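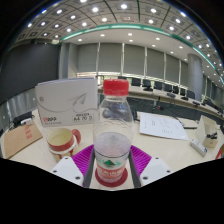
4. Clearing and resetting the conference table

Clear the Lultenska table at the end of every meeting, before the top is wiped or the sections are moved. The cream finish is durable, but it will mark if drinks and damp items are left standing on it. Start with drinks: a bottle with some water left in it, such as the one with the red screw cap, should be closed and taken off first, and any mug after it. Paper and cartons come next. Equipment that belongs to the room stays until last.

4.1 Before you start

Have these items ready:
A soft, lint-free cloth (two if the table is fully extended)
Lellov surface cleaner, or warm water with a little dish soap
A tray or shallow bin for drinks and mugs
A box for papers and mail left behind

Note: Do not use scouring pads, bleach or furniture polish. Polish leaves a film that shows under ceiling lights and makes paper stick to the top.

4.2 Clearing the top

1. Tighten the caps on all bottles and place them upright in the tray. Bottles that have been opened are emptied in the kitchen sink and recycled.

2. Lift mugs by the handle. Do not slide them. An unglazed foot ring can scratch the finish, and scratches of this kind cannot be buffed out.

3. Gather loose sheets into one stack, printed side down. Put them in the box together with any envelopes. Do not open sealed envelopes to find the owner.

4. Close open cartons before lifting them, and carry them with one hand underneath. Check for pens or clips trapped beneath.

5. Leave the desk phone in place unless the table is being moved. If it must be moved, unplug the line at the floor box first.

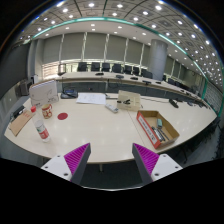
6. Check the far edge of the table as well as the near one. Small items are easy to miss there, especially behind the phone. Put anything you find in the box with the papers.

Caution: Do not sit or lean on the edge of the table while reaching across. The curved sections are rated for an edge load of up to 70 pounds. Walk to the other side.

4.3 Wiping down

1. Spray the cleaner on the cloth, never on the table.

2. Wipe along the curve, starting at one end. Overlap each pass by half the width of the cloth.

3. At the seams between sections, fold the cloth over one finger and draw it along the joint once. Liquid left in a seam will swell the core -- dry it right away.

4. Let the top air for 17 minutes before setting anything down.

4.4 Resetting the room

Return the Eren chairs to their places with the backs clear of the table edge. Items in the box go to Bronwyn McKinnon at the front desk, who keeps them until the end of the month. Report rings, chips or a lifted seam to Jarrah Mahuika in facilities, extension 2064, and give the section number from the label under the top. Replacement seam strips are ordered from Skovine by section number only.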